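# Jurstead Orchard and Allotments – where we've got to, 28th October

Hello Marisol, and hello to anyone else at the Pacheco Fund who gets passed this. You asked me to keep it informal this time, so I've taken you at your word (you may regret it). 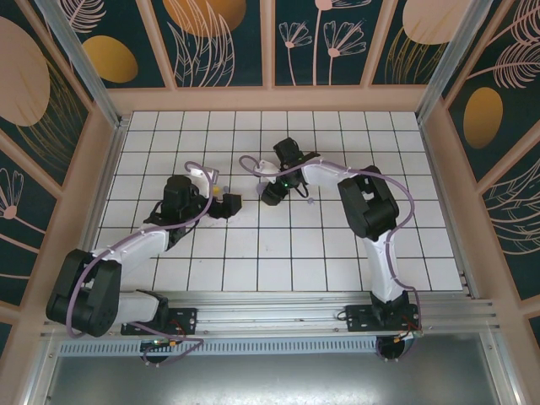
The short version is that the old orchard is in much better shape than it was when I last wrote in February, the allotments are nearly all let, and the drainage is still a pain in the neck. I'll take them in that order and then get on to the money, which I know is the bit you have to copy into your own form.

## The orchard

We finished the first round of restoration pruning before the buds moved, just. There are 20 old apple trees on the top slope and most of them hadn't been touched for a very long time, so we went gently. Refugio Bautista came over from Sasutstead to lead the work and was strict about not taking too much off in one winter. I wanted to go further with the two big ones by the gate – they were a proper thicket – but he talked me down and he was right. They've thrown up a lot of water shoots as it is, and if we'd gone at them the way I wanted we'd be looking at a pair of hedgehogs.

We lost three trees. Two were hollow and came down in the spring gales, and the third had honey fungus at the base, so it had to go. I've left the stumps of the hollow pair for the beetles. The infected one was dug out with as much root as we could get at, and I don't want to put another apple anywhere near it. Refugio suggests a walnut or a yew for that corner, and I lean towards the walnut, though I'd be lying if I said I expected to eat any nuts from it!

The replacements are 10 maidens on a vigorous rootstock, planted along the lower path with stakes, guards and a good thick mulch. All of them took. One was nibbled at the top by deer, which got over the fence where it dips by the culvert, and I've cut it back to a sound bud and hoped for the best. It's since put on a decent bit of growth, a little lopsided.

The crop itself was patchy. A late frost caught the early blossom and the cookers on the low ground had next to nothing on them, but the trees higher up did well and we had a very cheerful picking weekend at the end of September. Most of it went for juice. I'd hoped to tell you the names of all the varieties by now, and I can't. We sent off fruit from the ones that cropped and have firm answers for some, including a russet that the older people in the village have always just called "the gate apple". The rest will have to wait for a year when they bear.

## The allotments

This is the part I'm most pleased with. When we started there was a field of couch grass and a lot of goodwill, and now there are onions. We marked out the plots in the spring, had the turf stripped from the paths, and let people get going straight away even though the water wasn't on. In hindsight I'd have waited for the water. May was dry and there was a good deal of lugging cans up from the lane, and some grumbling, mostly aimed at me.

The standpipes went in at the end of June and the mood improved overnight. We've got 3 of them, spaced so that the far plots don't have to drag a hose across everyone else's beans. The pressure at the top one is feeble in the early evening when everybody turns up at once, and I've asked the plumber whether a storage tank would sort it out. He thinks so. I'm waiting for his price.

Two plots have been given up, one through illness and one because the tenant moved away, and both are going to people from the waiting list. I've also split one full plot into halves for beginners. A full plot is an awful lot of ground when you've never grown a carrot, and the halves went faster than anything else we've offered.

The shared shed is up and the roof is on. It still wants guttering and a decent lock, and I'd like a water butt on the north side while we're at it.

## The drainage

Right. The ditch along the bottom boundary was cleared in August by the Rultetti people, who did a tidy job and left the bank in a good state. It ran beautifully for a month. Then we had that wet spell and water backed up at the culvert again, so the blockage must be under the track itself and not in the ditch at all. We've had rods down from both ends and they stop at the same place, so my guess is a collapsed section of pipe.

If that's what it is, it means digging up the track, and the track isn't ours. I've written to the landowner, had a friendly reply, and we're meeting on site next month. Until then the bottom corner is too soft for a barrow and I've asked people to stay off it. Nothing is planted there apart from some willow, which is having a lovely time.

## Money

We've spent what we said we would on trees, stakes and guards, and a touch less on fencing. The standpipes cost more than the quote because the trench hit rock halfway up. I've covered the difference from the fencing underspend and would like your blessing for that, if you don't mind putting it in an email so I have it on file. The receipts are in the folder I shared with you, and the missing one for the mulch has been found (it was in my coat).

The ditch work has been paid in full. I haven't touched the contingency, and I'd like to keep it whole until we know about the track.

## What's next

Over the winter we'll do the second round of pruning, with Refugio leading again, and move the fence up where it dips so the deer have to try a bit harder. I want the shed guttering done before the worst of the weather. Scions from the gate apple need cutting while the tree is dormant, so that we've a few young ones coming on in case the old tree goes over.

I'd also like to talk to you about a grafting day in the spring. It wasn't in the bid, so do say if it's out of bounds, but it would cost very little beyond rootstocks and tape, and several of the plot holders have asked for it.

Come and see us if you can. Park at the chapel end and bring boots – the lane's fine but the gateway is a bog.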